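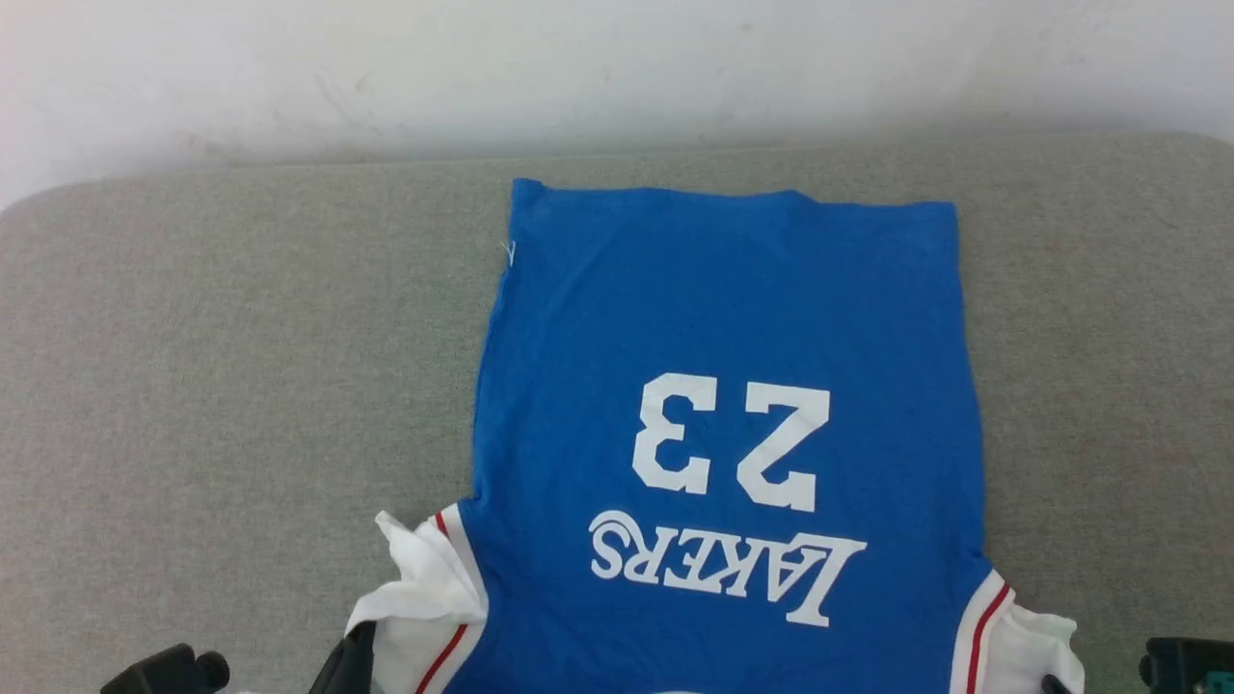 Trusell Folding Kit, reviewed 7 June 2018

I've wanted a decent way to collect cloth-folding examples for ages, and the Trusell kit has made me very happy. You guide the two arms through a fold, the recorder saves the lot, and a pedal marks each try as good or bad (such a small thing, and I'd miss it terribly!).

We logged 818 folds before training anything, and 409 of those were sports tops. Slippery knits are where cheaper kits give up. The grippers here are gentle enough to pinch a trimmed armhole -- and you soon get a feel for how hard to squeeze.

Grumbles? The export tool stops at 100 tries per file, so we had 44 shirts stranded in a half-named folder one evening. The manual is thin too. Schouten's recorder has nicer menus, but I'd still pick this one, and I'm already saving for the October add-on with the longer fingers.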